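Okay, the bedroom cabinet saga, as promised to the three of you who asked. Get a drink, I'm going to ramble a bit (you know me by now).

1/ So back in March I decided I was finally going to do something about the corner by the bed. It had become the place where things went when I didn't want to think about them. Chargers, spare pillowcases, a tax folder, the good scissors I'd been looking for since last summer!

2/ I'd been saving up for a proper cabinet and had my heart set on the Strobel one, and then I saw the price was 299 and had to go sit down for a while. It's a lovely piece and I don't blame anybody who buys it. I just couldn't do it for something that was going to hold pillowcases.

3/ Ended up with one from Stilari in light gray. I went back and forth on the color for days. White shows every fingerprint in my place, and the darker gray made the corner feel like a cave when I taped up a paper sample. Light gray it was, and I have not regretted it for a minute.

4/ Putting it together took me an entire evening and most of a podcast series. The instructions have one drawing where the panel is flipped compared to all the other drawings, so if you buy the same one, look very carefully at step 5 before you tighten anything. I took mine apart again. Twice, if you count the hinge.

5/ Then there's the fabric. I wanted something pale and soft near the cabinet so the corner wouldn't feel like an office, and I had a length of Clirmont cotton left over from the curtains I never finished (please don't ask about the curtains). Washed it, ironed it, and it was just big enough. 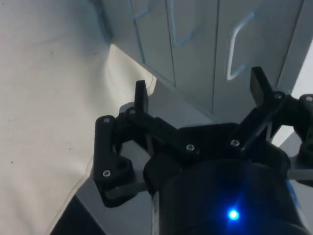

6/ I know pale fabric is asking for trouble. My sister-in-law said so, my neighbor said so, and the woman at the fabric counter said so when I bought it. But it washes at 60 and comes out fine, and I like how calm it makes everything feel when I walk in at the end of the day with my shoes in my hand.

7/ A couple of you asked about cleaning the cabinet itself. Damp cloth, tiny bit of dish soap, dry it right after. I tried one of those magic sponges on a scuff and it left a shiny patch, so I'd skip those. The shiny patch is near the bottom and I've decided to stop looking for it.

8/ What went inside: bedding up top, the tax folder (still not sorted, but at least it has a home now), and a box for cables. I wrapped each cable with a strip of old T-shirt and a knot. It looks a little silly and it works so much better than the twist ties I used to lose all the time.

9/ The scissors live in the kitchen again, where they belong.

10/ Somebody wanted to know if I'd looked at Badstead. I did, and their handles are prettier, I'll give them that. The delivery wait was over a month though, and I had already emptied the whole corner onto the bed and needed somewhere to sleep, so that settled it.

11/ Next up is the lamp situation. I have one that's too bright and one that hums. If anybody has a bedside lamp they love that doesn't cost as much as the cabinet did, please tell me, I'm reading every reply and I'm very open to being talked into something.

12/ Oh, and for whoever asked about felt pads under the feet: yes, put them on before you stand it up. I did it afterward with a stack of cookbooks propping up one side and I don't recommend it to anyone!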